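Vendby 1824 Flatbed Scanner - Driver, Setup, Specs

Compact USB scanner for home or small office. Letter size glass, slim lid, no power brick. Works with Takance Scan, download is on the Support tab. Get the full package, the basic one leaves out the PDF tools.

Install the software first. Then plug in the cable. If you did it the other way around, unplug, restart, run the installer again. 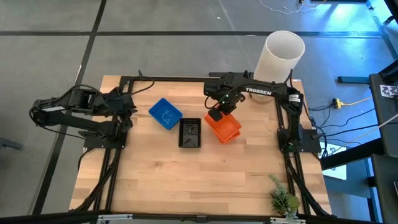

Does it need its own power outlet?

It runs off the USB port. Plug it straight into the computer, unpowered hubs cause dropouts and the light will blink orange.

In the box
Scanner, USB cable, setup sheet. No CD anymore, dropped in January.

Scan buttons
3 on the front: Copy, PDF, Email. Copy sends the page to your default printer so that has to be on. Email opens whatever mail program you have set, wont work with webmail. All of them can be reassigned in Takance Scan under Settings, Buttons.

Old driver still installed? Remove it before updating. Two versions side by side and the PDF button stops responding.
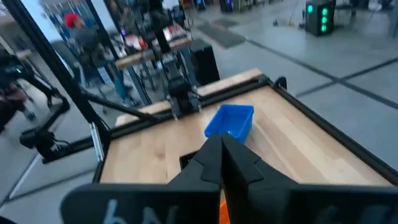
Lid lifts off for books and thick folders. Pull straight up, don't twist the hinges. Goes back on the same way. Clean the glass with a dry soft cloth, no spray.

Shipping lock is on the underside. Slide it to open before first use, otherwise you get a grinding noise and error 2. Lock it agian if you move the scanner.

Warranty 2 years, parts and labor. Returns go to the Grurncombe warehouse, keep the carton. Bulk orders for offices through Karabulut, ask for a quote.

Page updated 2022-06-25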